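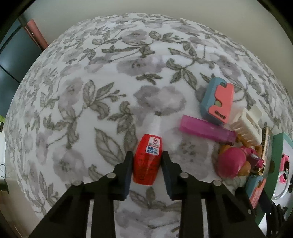 Figure 1. Red plastic bottle with white top, on floral fabric.

Tire Wear and Stint Length in Club Kart Racing
Sarla Upadhyay

1. Purpose
The project examined how tire pressure affects lap times over a long stint. Testing took place in July at the Biltavham circuit, using a single Cordeiro kart and one driver.

2. Method
The driver completed six stints on Hetonero tires, two at each of three cold pressures. Lap times were taken from the circuit's transponder system, and almost 200 laps were logged. Out laps and laps affected by traffic were removed before analysis.

3. Results
The lowest pressure was slow at first but lost the least time by the end of the stint. The highest pressure gave the quickest opening laps – and the sharpest drop afterward. The middle setting had the best average.

4. Limitations
Track temperature rose during the afternoon stints and was not corrected for. Fuel load was recorded only at the start of each stint.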